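Willow, Wonky Bases and Me: My Term Project on Basket Making in Plorkesham

5 min read

So for my making module I had to pick a craft I'd never tried, learn as much of it as I could in one term and write it up. Half my group went for candles. I picked willow baskets, mainly because my gran kept her pegs in one and I'd always liked the creaky noise it made when you lifted it.

Plorkesham used to be a proper basket town (who knew!). The beds down by the river at Tetbridge grew willow for the fruit growers, and the old order book in the local history room has one page where a single workshop sent out 3642 apple baskets in a season. I read that line three times. It took me most of a fortnight to make one.

My teacher was Vlasta Dimitrov, who has a unit on the Cloltlow road and runs an evening class on a Wednesday. She learned from her uncle and she doesn't use a pattern or a tape measure, just her forearm. I asked how long the uprights should be and she held her arm out and said "that". My arm is shorter than hers, so my first basket came out shorter too, and I'm still a bit proud of it.

What I did

You start by soaking the willow. Brown willow, with the bark left on, wants days and days in the trough, and buff willow (boiled and stripped) only needs a couple of hours. I got these muddled in week one and snapped nearly everything I touched. After soaking you wrap it in a damp blanket overnight so it mellows, and then it bends beautifully and smells like a pond in a nice way.

The base is the hard bit. You split three thick sticks, push three more through the slits to make a cross, and weave round with two thin rods, opening the sticks out like spokes as you go. Mine went oval. Vlasta pushed it flat with her knee and told me to carry on, so I did. Then you poke the uprights in, tie them at the top and start up the sides, and that part I loved! I got into a rhythm with the radio on and looked up and it was dark outside.

I made 9 baskets altogether and kept 2. The rest went to my flatmates, my mum and a lady at the bus stop who asked. I also timed myself, and in total I spent some 325 hours on the project if you include the reading, the bus and the sweeping up (there is so much sweeping up).

What went wrong

My borders. You tuck each upright down behind the next one, in order, and if you lose your place the whole rim looks chewed. Basket four is the worst. I named him Bellini after my favourite café and he lives under the stairs with the spare light bulbs in him.

I also didn't leave enough time for handles. They need a twisting wrist action that I only got the hang of in December, when the report was nearly due. If I did it again I'd practise handles from the very first week on scrap rods.

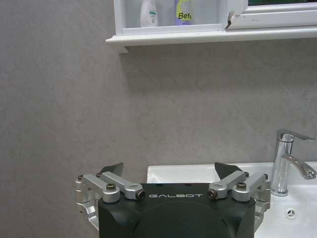

Bottles on the white shelf, grey tiles underneath

I wanted to know if a young person could make a living at this now. Vlasta thinks yes, if you teach as well as sell, and if you can get willow. She grows her own on a strip behind the unit and cuts it in winter by hand. I helped for one morning and couldn't feel my thumbs until teatime. I'd still go back.

Thanks to everyone who lent me secateurs. I've got all of them in a box, come and find me.

Comments (3)

Marge: My dad cut willow at Tetbridge as a lad. He'd have told you off about the handles as well!

Kit_w: is the class ok for total beginners? I'm hopeless with my hands

Pauline: Please can we see Bellini the basket, he sounds lovely.

Contact the student projects page | © Making Module Students | Back to top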